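Parking minimums in Ornthorpe should be repealed outright. The zoning code requires one stall per 300 square feet of retail floor area, a ratio copied from a suburban manual and never tested against local demand. It applies equally to a grocery store, a shoe repair shop and a dance studio.

The cost is easy to state. A stall with its share of the drive aisle takes up 300 square feet, so a shop must set aside as much land for parked cars as it uses for trade. On the narrow lots along Preltivton Street this can't be done. Owners apply for a variance, wait, and in many cases leave the storefront vacant.

The usual defense is that without a minimum, customers will fill the side streets. The January occupancy survey doesn't support this. Of the 148 public stalls within a short walk of the main crossing, 80 were taken at the Wednesday noon peak. The shortage is confined to the block in front of the bank, where parking is free and has no time limit.

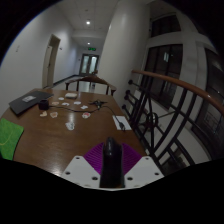
Murray Tipoki wrote in after the first version of this column ran and objected that a noon count misses the evening, when the restaurants are open and the office lots are chained off. He would keep the minimum for any business serving food after six.

The objection identifies a management problem. Office lots that sit closed at night can be opened under a shared-use agreement, as Jikovcombe has done with its two largest. The stalls already exist and are paved and lit. Requiring a new restaurant to build more of them adds supply in the wrong place and at the wrong price.

Repeal would not prohibit parking. A developer who expects drivers will still build for them. The council should strike the table from the code and put a meter on the bank block.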